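The Traleck Pair, Reviewed: Two Grippers and a Tray of Fruit
Filed under: Can It Do My Chores Yet?
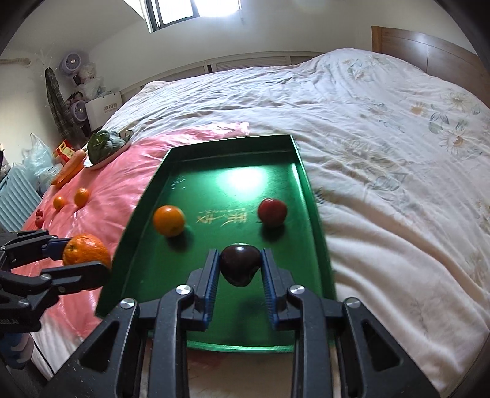

What you get

Traleck sells its grippers in pairs. Each has two fingers with ridged blue pads, and you work them by hand. The pitch is that you do your chores with them for a while, the recordings go off to be learned from, and a pair of arms does the chores later. The arms are sold separately. The set I had costs $2,618, or $2,818 with the carrying case, so I carried mine in a tote bag.

The chore

Sorting produce onto a tray, a job I would give to a six-year-old. I did it on a bed, my kitchen counter being a place where mail lives. A duvet is a rotten surface for this. Everything small rolls toward the nearest dip, and the tray shifts if you lean on the mattress.

By hand

Apples are easy. The pads grip well and the ridges don't seem to mark the skin. An orange is fine too, provided you take it around the middle. Using both grippers at once is where I slowed down. My left hand kept holding its orange out past the rim of the tray while my right hand did all the thinking. Small tomatoes were worse, and leafy greens I would leave to people with fingers.

By machine

I took my recordings to Berkay Bozkurt, who has the matching arms set up in his garage. We ran 223 attempts over two evenings in September. It did well with apples and passably with oranges. With tomatoes it would hover, close on nothing, and carry the nothing carefully to the tray. My sister-in-law, Kylie Katene, watched 4 of these in a row and went to make dinner.

Should you buy it?

If you tinker, yes. The hinges feel solid and charging is painless. The app wants you to log in far too often – twice in one evening, for me. If you want your groceries put away, keep your money. I'll try again when the next software update is out, probably with socks.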